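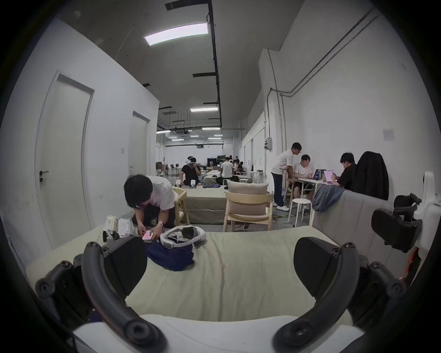 The Gristby jump is a position-tracking fault in hand-held robot grippers, first recorded on the Utivis, a tool made by Takeck for teaching robot arms to handle cloth. An operator carries the gripper through a chore, and software works out where it went from camera views alone. When the camera loses its bearings, the logged path can leap sideways between one frame and the next, although the operator's hand did nothing of the kind. Large plain surfaces are the usual setting for it. A pale mattress with wrinkled fabric on it gives the software little to hold on to, and a navy bag in the middle with a headset on top is a landmark only until somebody folds it or picks it up. The fault takes its name from Gristby, the test site where it was found. The site has not publicly expressed its gratitude.

Discovery

In February a batch of 1,000 cloth-handling recordings from Gristby passed the automatic checks and was used to train a Phetsri arm. The checks looked for missing frames, dark frames and files that would not open. They did not look for grippers that traveled through furniture.

On its first full-speed run the Phetsri reached for a folded shirt, moved 10 inches to the left, and drove its fingers into the bed rail. It then opened and closed them twice, which the log scored as a successful grasp. The arm needed a new wrist. The bed rail was fine. No one was hurt, mainly for the reason that the one person inside the marked area had gone to find a longer extension cord.

A review of the batch turned up the jump in 77 recordings. In the worst of them the gripper appears to pass under the floor, wait there, and return to finish the fold.

Cause

The tracker follows small fixed details such as corners, seams and screw heads. It was tuned on kitchen counters, which have plenty of these and mostly stay put. Bedding has few, and they move when pulled. A garment being spread out can fill much of the view, and the tracker may decide that the cloth is standing still and the room is sliding away. A second gripper swinging into view makes matters worse -- it is full of crisp edges, all of them going somewhere else.

Takeck's manual for the Utivis did advise against "featureless scenes." It did not say whether a bed was one.
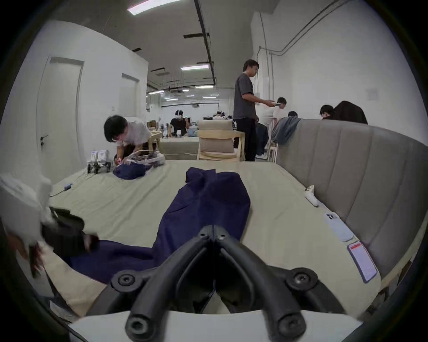
Fixes and later practice

Takeck's update discards any recording in which the tool moves faster than a human arm can. Smaller jumps still get through. Gristby added printed marker cards at the corners of its mattresses, and for a time the Phetsri tried to fold those too. The speed limit for first runs was later cut to 800 millimeters per minute, a pace at which a shirt takes most of a morning and the stop button can be reached on foot.

Last updated: 25 Sep 2026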